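Print this page | E-mail this page
Reading time: 9 minutes

Planning and Budgeting for Robotic Equipment
Handout 4: From the simulated cell to the purchase request

Course staff: Birthe Østergaard, Matěj Kopecký

1. Scope

These notes cover the period between the decision to automate a task and the release of the first purchase order. Selection of the arm itself was treated in Handout 3. The case used throughout is the Nerkport line, where small molded parts are moved from a feeder to a tray. Students should have the Nerkport cost sheet open while reading.

2. What the quoted price leaves out

A quotation for an arm normally covers the arm, the controller and a standard cable set. The following items are budgeted separately:

– end effector and spare fingers
– mounting plate or pedestal
– guarding, or a risk assessment that shows guarding can be reduced
– compressed air or additional power drops
– integration labor, in hours
– operator training
– downtime of the existing line during installation

In the Nerkport case the first draft budget listed only the arm and the end effector. Integration was later estimated at 145 hours, and the draft was returned. Enter labor in hours first and convert to cost on a separate line, so that a change in the hourly rate does not hide a change in the work.

3. Simulation before purchase

A model of the arm and hand is built before any hardware is reserved. At the first stage the model needs no table, feeder or walls. The arm is loaded alone with its gripper and a stand-in part, and the joint limits and hand clearance are checked in that state. Surroundings are added one at a time after that.
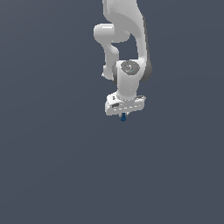

Fig. 1. Arm and gripper in simulation, small blue object at the underside of the hand. No surroundings loaded.

Two budget questions can be answered at this stage. The first is whether the stock hand is wide enough, or too wide, for the intended tray. A hand much wider than the part will collide with tray walls, and custom fingers then become a line item. The second is whether the wrist can reach the required angles without an extension flange. Record both answers in the request, with the model version.

Cycle time from a bare model should not be used to justify payback. It contains no waiting, no part rejection and no operator. Drahomíra Urban's worksheet on the Imero cell shows how far the two can drift apart – read it before the exercise.

4. Lead time and contingency

Place long-lead items first. For the Nerkport line the controller was quoted at 15 weeks and the hand at nine. Ordering both on the same day would have left the hand in storage for six weeks, with its warranty period running. Ask the supplier in writing whether warranty starts at shipment or at commissioning.

Contingency is held as a single line and is not spread across the items. Record each draw against it with a date and a name.

5. Spares

Fingers and pads wear and are cheap. Order a set with the hand. For the Nerkport line the spares allowance covers up to 200 pads for the first period of operation. Spare joints and controllers are not stocked at this scale; a service agreement is compared instead.

6. Exercise

Prepare a one-page budget for the Laing cell, using the layout data in the course folder. State which items depend on simulation results and which do not. Hand in to Renata Laskowska by the end of January.

Print this page | E-mail this page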